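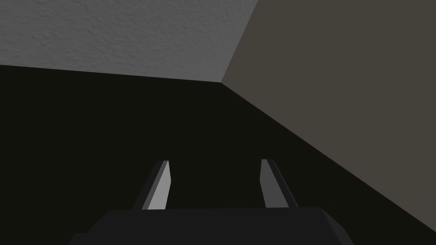

## Nisden Wrist-View Gripper Package

Item no. 342. Simulation model with operating rules. Maintained by Espiritu.

The Nisden package is a two-finger parallel gripper for use in simulation, supplied with a wrist camera view, a room model and a small set of tray tasks. It is sold to teams that have to write down how their arm is used before anyone is allowed to run it. The rule sheet is part of the product and is updated with it.

### What you get

- Gripper model with flat, angled fingers and a dark housing
- Wrist view
- Room with textured walls and a tiled floor
- Tray and kitchen utensil models
- Rule sheet, printable, 4 pages
- Run log template

### Rules for every run

1. Open the fingers fully before the first move. Check in the wrist view that nothing is between them.
2. Move to the start pose at reduced speed, even if the pose was used in the last run.
3. Keep both fingertips in view. If the camera mount has been edited and a tip is missing, stop and restore the mount.
4. Do not approach a wall or a corner with the fingers leading unless the task sheet calls for it.
5. Above a tray, pause for 3 seconds with the fingers open before going down.
6. For long or hooked items, pick the grip point first and enter it in the log. The straight part of a handle is preferred. Do not grip at a bend.
7. If a finger overlaps the item in the wrist view, check the depth from the room view before closing.
8. After 10 failed grips on the same item, end the session and send the log to the person responsible for the cell.
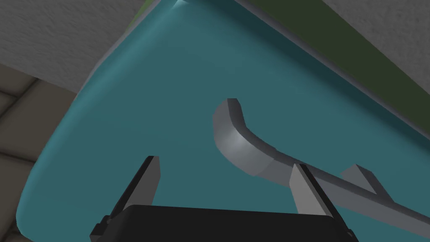 *Open fingers over the teal tray. The right finger overlaps the handle of the gray utensil (rule 7).*

### Logging

One line per run: operator, task, item, grip point, result. Write the result as "held", "dropped" or "not closed". Other words make the logs hard to compare between sites. Stopped runs are logged too, with the rule number that led to the stop.

Do not correct an old line. Add a new one under it and initial it.

### Moving to a real arm

The rules were written for the model and carry over only in part. Rules 1, 2 and 6 can be used unchanged. Speed limits, guarding and emergency stops have to come from your own risk assessment and from the arm maker's manual. A clean log in simulation is not a safety approval, and the rule sheet says so on its first page.

### Changes in the current version

Updated 18 Aug 2025. Rule 7 is new and was requested by Ronaldo Soriano at Fisier. Rule 5 used to apply only to shallow trays and now applies to all of them. The log template has a separate column for grip point.

### Contact

Orders and licenses: Felicidad Yap
Rule sheet and corrections: Lachlan Guthrie

Sites still on the May version can request the new sheet without renewing the license.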